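Pistaシミュレーション作業ノート
2023年9月1日 キッチン環境での皿把持、アーム異常停止の件
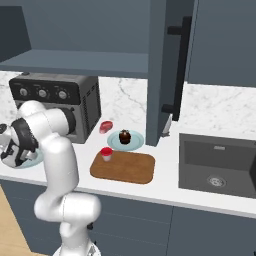

昨夜からPistaの評価を回していたが、朝に確認したら途中で止まっていた。60エピソードの予定で、47で落ちている。ログの最後は関節トルクの上限超過、その直前に接触点の急増。物理側が発散して、安全監視が全関節を固定した形になっている。停止そのものは仕様どおりなので、そこは問題にしない。問題は発散の前に何が起きていたか。タスクは左端の水色の皿をつかんで持ち上げるだけのもので、グリッパは皿のすぐ上で下向きに構える。この姿勢だとアームの一部がエアフライヤーの前面下側にかぶる。引き出しの取っ手はアームのすぐ右に出ている。最初に疑ったのはここの干渉。

再現の手順
落ちたエピソードの乱数シードを固定して単独で再生。同じ位置で落ちる。続けて2回やって2回とも同じ。並列実行の負荷やメモリのせいではないと判断した。描画なしでも落ちるので、レンダラも関係ない。

次にエアフライヤーの衝突形状を無効にして再生。発散の時刻が少し遅れたが、やはり落ちる。干渉は起きているものの、原因としては二番目ということになる。取っ手の衝突形状を表示してみたら、見た目より手前に張り出していた。凸包で一括変換したときに、取っ手と本体の間が埋まったらしい。これは別件として直す。

皿の衝突形状を調べたところ、こちらが本命だった。皿の縁が薄く、指の先端が縁に触れたあと、1ステップの間に裏側まで抜けている。抜けた指を押し戻す力と、皿を天板から押し上げる力が同時に働き、皿が指と天板に挟まれたまま振動を始める。振幅は毎ステップ大きくなり、最後に手首のトルクが上限を超える。動画で見ると皿が細かく震えてから跳ねるだけなので、ログを並べないと分からない。

Masanjaさん(Mwanahawa Masanja)に見てもらった。以下、もらった指摘。
・下降速度が接触の直前まで落ちていない。減速の開始高さが旧環境の値のまま。
・旧環境の皿は縁が厚かったので表に出なかっただけでは。
・安全監視がトルクしか見ていない。めり込み量も見るべき。

一つ目は設定ファイルで確認した。減速開始は皿の上面から40ミリのはずが、基準が天板になっていた。皿の高さの分だけ減速が遅れる。自分が環境を移したときの見落とし。二つ目も旧環境の皿を持ってきて試し、同じシードで落ちないことを確認した。

やった修正
減速の基準を皿の縁に変更。皿の衝突形状は縁だけ厚みを足した。見た目のメッシュには触っていない。接触の計算は細分化したが、その分遅くなるので、グリッパが物体に近いときだけ有効にしている。同じシードで再生して完走。皿も持ち上がった。

安全監視のほうは、めり込み量が閾値を超えたらそのエピソードを失敗として記録し、次へ進むようにした。これまでは全関節固定のあと復帰処理がなく、残りのエピソードが全部無駄になっていた。夜間に回すならこちらのほうが痛い。

実機への影響
Zevodanceの実機セルでも同じ下降の設定を読んでいる。シミュレーションなら跳ねて終わりだが、実機では皿を天板に押しつけることになる。割れるか、手首側が負ける。昼前に実機側の自動実行を止めてもらい、設定を差し替えるまで手動の低速のみとした。差し替え後、最初の1回は皿なしで下降させて停止高さを測ること。非常停止は必ず一人が持つ。

未解決
・取っ手の凸包の作り直し。分割して変換する。
・まな板の上の赤いふたのカップと、奥の皿に載ったカップケーキも、同じ一括変換を通している。把持対象にする前に衝突形状を見る。流し台も同様で、くぼみが埋まっていないか要確認。
・先月までの評価結果のうち、皿の把持の成功率は信用できない。縁への抜けで偶然持ち上がったものが混じっている可能性がある。再計算するか捨てるかは未定。
・12月の評価までに、減速の基準を物体ごとに持たせる形に直したい。

今夜は修正版で60エピソードを最初から回す。ログの出力先はこれまでと同じ。接触点数とめり込み量の列を追加したので、集計スクリプトを使う人は列の順番に注意。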